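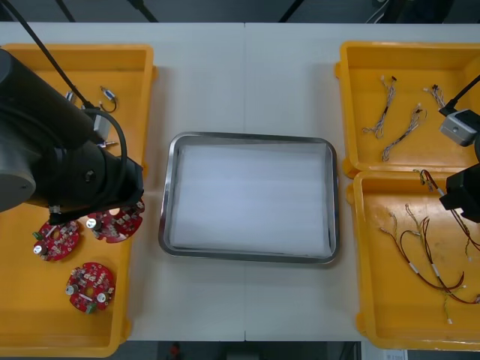
Red boards on the left, harnesses on the right, foam-lined tray in the middle.

Home | Diary | Archive | Contact

May 2018
Posted by the Dredinwood bench diarist

Read the new cell rules again over lunch. All 42 of them. Rule 11 says parts must be "presented consistently." Consistent with what? Three harnesses in a bin with their wires splayed out would pass, as far as I can tell. Elleck wants us signed off on it anyway. I'd trade the lot for one decent page on where hands may go between two arms.

Comments (2)

benchrat: We got the same binder in February. Still propping a door.

Biner_user: Rule 20 is worse.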